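Wulura, part whatever. The cable post

Quick one tonight, I have to be up early and there's still solder on the kitchen scales.

So the arms are talking to each other. Mostly. Last time I left off with the left one refusing to home and me refusing to go to bed, and a few of you wrote in with ideas (thank you, the one about the loose ground was closest). Cause in the end was a setting. One number. I had the joint limit at 900 in one file and 1000 in the other, and the two had been quietly disagreeing for weeks. Fixed in a minute, found in an age.

After that, colours. Blue rings for the left, green for the right. Should have done it at the start. I've plugged the wrong arm in more times than I'm going to admit on here and now I just look at the ring. Nhàn Hoàng said to do it back when I had one arm and a box of bits, and I said I'd remember which was which. I did not remember which was which.

Brackets on the wrists are version 21. White, tilted up, small holes all over so I can move things about without printing the lot again. Earlier ones snapped or sat too low or, in one case, were a mirror image of what I wanted. The Fledine filament is fine by the way, ignore what I wrote before, my spool was damp.
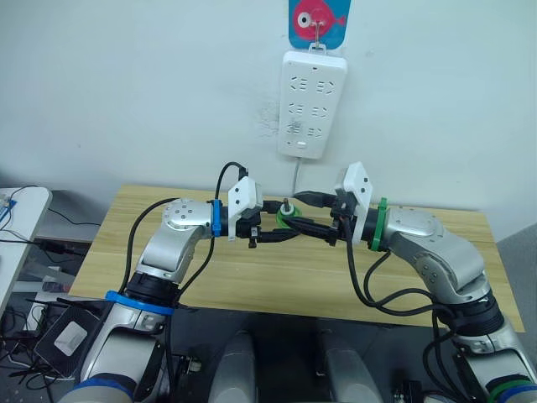 The workshop, March

Grippers nearly tip to tip over the table, with the little green-collared post between them. Getting both to the same height took most of the evening. The left wants to sit low, always has, so there's an offset in the code now with a rude comment next to it.

Cables are the next job. The right arm has loops hanging off it from the wrist all the way down past the elbow and I don't like it. Every big move I'm watching the cables and not the gripper. Plan is sleeves, or clips on the links, or both. Anyone used the Prulosine clips on something round? They look like they'd slide. The mess on the white side table is mine too, I know, I know.

Power strip stays on its fish hook. Best thing in the whole build. I can reach the plugs without crawling under the table and it's held up longer than the shelf did.

Still to do, mostly so I don't forget:

sort the cables (see above)
handover from left to right, slow, then less slow
proper stop button where I can hit it with an elbow
label the black case with somthing useful
give Lò back the good hex keys

The handover is the one I'm nervous about. 2 arms that each work fine alone is one thing, but both holding the same part and pulling different ways is how I lost the last set of fingers. Going to run it at a crawl first and log everthing.

Right, bed. Will post the offset code when I've taken the swearing out.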